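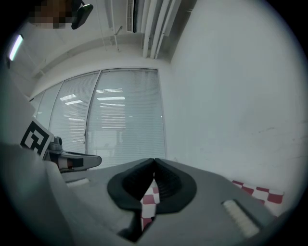
Home | Syllabus | Handouts | Reading | Contact

Running a Small Nonprofit: Handout 6
Thank-you letters, receipts, and keeping the donors you already have

Last updated: May

Hi everybody. I've typed up my notes from the session because several of you told me my handwriting on the whiteboard was a crime, and also because we ran out of time before the part on restricted gifts (my fault, I got carried away about envelopes). So the second half of this is new to you. Please read it before we meet again!

Where we left off

We were talking about what happens after a gift comes in. Most of the books on the reading list spend chapter after chapter on asking and then maybe four pages on thanking, and I think they've got the proportions wrong. When I started out at Godano, our little after-school music program, I spent every evening writing to people who had never heard of us. Meanwhile there was a shoebox of checks from people who had already said yes, and I hadn't written to a single one of them. Some of those checks had been sitting there since winter. I still feel a bit sick about it.

Adanech Fikre, who was on our board then, took the shoebox home and wrote every letter by hand over one weekend. The next year a good number of those same people gave again, and a couple of them mentioned the note. That's one story from one small group, so don't quote me as research, but it changed how I spend my time.

The thank-you letter

Get it out fast. I aim for 2 days. If you can't manage that, a phone call in the meantime is lovely, and it can be very short.

A decent letter has:
- the person's name, spelled the way they spell it
- the amount, or what they gave if it wasn't money
- one concrete thing their gift will help with
- a real signature from a real human
- no second ask (we argued about this one, see below)

On the "no second ask" thing: Khurram Abbasi made the case in class that a reply envelope tucked in with the letter isn't pushy, it's just handy. I can see it. Plenty of groups do it and their donors don't mind a bit. I still leave it out for a first gift. For somebody who has been giving for years and likes to mail a check every season, sure, put the envelope in.

Here's the opening Mahlet Wako drafted during the exercise, which I asked to borrow:

"Dear Mrs. Toivonen, Your gift of $149 arrived this morning and I wanted to write before lunch got in the way. We are putting it toward bus fare for the Istbridge reading group, where the kids have just started their second book and have strong opinions about the ending."

I love this. It's friendly, it has the amount, and I now want to know what the book is. Compare it with the one I brought in as the bad sample, which began "On behalf of the board, staff and stakeholders" and didn't get to the donor until line five.

Letter or receipt?

These do two different jobs. The letter is for the relationship and the receipt is for the donor's records. You can put both on one sheet of paper if you like, but check that the receipt part has everything it needs: your group's legal name, the date of the gift, the amount, and a plain statement about whether the donor got anything in return. If they bought a dinner ticket, they got a dinner, and you have to say what it was worth.

The rules on what must be written down, and above what amount, come from the tax office and they do get revised. Look up the current version yourself. Please don't rely on a handout from a night class, even mine.

For donated stuff (furniture, a used laptop, somebody's piano), describe the item and leave the value off. Putting a value on it is the donor's job. People will ask you to do it as a favor, and you can be very nice about saying no.

Restricted gifts (the bit we missed)

A restricted gift is money that comes with a string on it. "This is for the roof." "This is for the summer trip." Once you accept it on those terms, that's what it's for, even if the heating bill is due and the roof can wait.

The case I wanted to go through is the Kevitz fund. A family gave a small theater group $3598 for costumes. The group spent part of it, then canceled the show. What should happen to the rest? Things to chew on:

- Who needs to be told, and how soon?
- Could the group keep the money for next year's costumes?
- What if the family says "oh, use it for anything"? (Get that in writing. An email is fine.)
- How should it have been tracked in the books from the start?

Dagim Worku works with this sort of thing in his day job and has promised to play the family when we act it out. He tells me he plans to be difficult.

A simple way to keep track

You don't need fancy software in your first year. A spreadsheet with one row per gift will carry you a long way. My columns are name, address, date received, amount, what it's for, date thanked, who thanked them, and notes. The notes column is the one I'd save in a fire. "Has a new grandson." "Hates phone calls." "Knew the founder." Keep it kind, though, and write every note as if the donor might ask to read it someday, because they might!

Before next time

1. Write one thank-you letter to somebody who gave to your group in the past year. Mail it if you can.
2. Read the Kevitz case again and jot down your answer to the first question.
3. Bring your own receipt template if you have one. Cross out any private details first.

Saron Tamiru is taking the first half hour next time to talk about asking local shops for sponsorship, so do be there when we start at 6:30. I'll bring the good cookies again.

2 comments | 6 shares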